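The Abbey at Clamenberg Opens Its Lower Cloister

Wonderful news for anyone planning a trip to the Planska valley this spring! The lower cloister at Clamenberg Abbey is open to visitors again from April, and with it the old pilgrims' stair, all 130 steps of it, running from the river gate up to the chapel of the Frei family. I climbed it with our guide Edeltraud Gasser on a bright cold morning and stopped on nearly every landing (partly for the view, partly for my knees).

The carved capitals are the real treat. Look for the fox in a monk's hood on the north side, and the baker with his tray two columns along. Edeltraud has been showing people these carvings for years and she still grins when she gets to the baker.

The chapel opens at 10 in the morning and the stair gate closes at 4. Wear decent shoes, the lower steps are worn smooth. The bus from Narkura stops right at the river gate, and the bakery across the road does a plum cake you should not skip.

Nadja Kofler is taking names for our members' walk in May. Do come along!

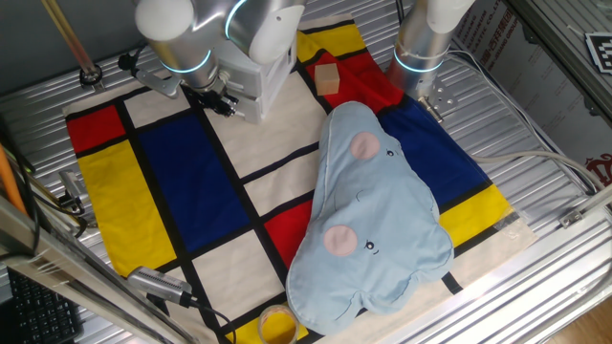
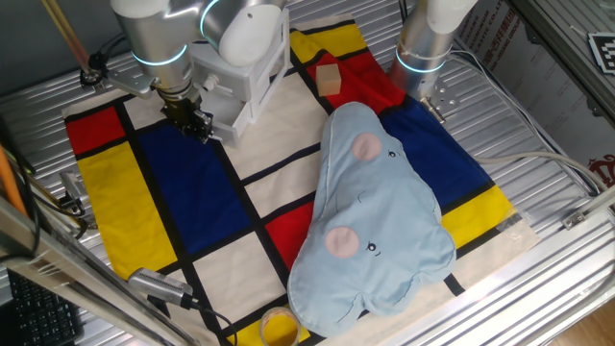
Light blue plush on a patterned mat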